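Skutanow Elders Ask Ministry To Let Young Brethren Serve In Hospitals Instead Of Barracks

Anselmo Assunção • Vevance

The elders of the Skutanow Brethren, who have been praying and arguing over the matter (mostly kindly, I am glad to say) since the first draft letters arrived in February, have now asked the defence ministry to let their young men and women serve out their call-up in hospitals and care homes and keep out of uniform altogether.

The request went off with 1,003 signatures, which will surprise anyone who knows that the congregation itself has 800 members on its roll, but a good many neighbours from the Catholic parish at Brandão wanted to put their names to it too, and the elders were touched and did not like to turn them away.

"We are asking for our children to be given work that we can bless," said Heloísa Peixoto, who has sat among the elders for longer than most of the present draft has been alive. "They are willing to be sent a long way off, and they are willing to be tired. What they can't do is carry a rifle, and we would ask the ministry to believe them when they say so."

The ministry has so far offered unarmed posts in army stores and kitchens. Some families would accept that and have said so openly at the evening meetings. Others feel that a cook in an army kitchen is still part of the army, and Kobe Hoekstra, whose eldest son has his letter on the mantelpiece, told me over a very long pot of tea that he could see the sense in both and had changed his mind twice.
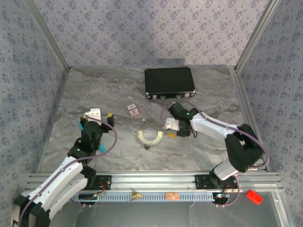
Families with a son or daughter in the present draft will have a room of their own at the Nustier Street meeting house for as long as the talks go on. It has been lent for the purpose by the Sunday school, and there will be soup, and somebody to help with the forms, and a quiet corner for those who would sooner not talk at all. The walls are to be freshened up before it opens, and of the papers passed round after worship the best liked was a light lavender one with clusters of little dark blue flowers, much like the paper in the picture, although the older brothers would still prefer plain white paint and may yet get their way.

Not everyone in the town is in sympathy. Brittany Charbonneau, who speaks for the Reservists' Families Circle, said her members had nothing against the Brethren as neighbours but found it hard to hear of exemptions when their own sons were away for months at a stretch. She and Mrs Peixoto have met once already and intend to meet again.

Hospital service, if it is granted, would last seven months longer than ordinary service. Ruoxi Jia, the lawyer acting for the families, said 70 young people had told her they would take it on those terms. The ministry has acknowledged her letter and has not yet given a date for its reply.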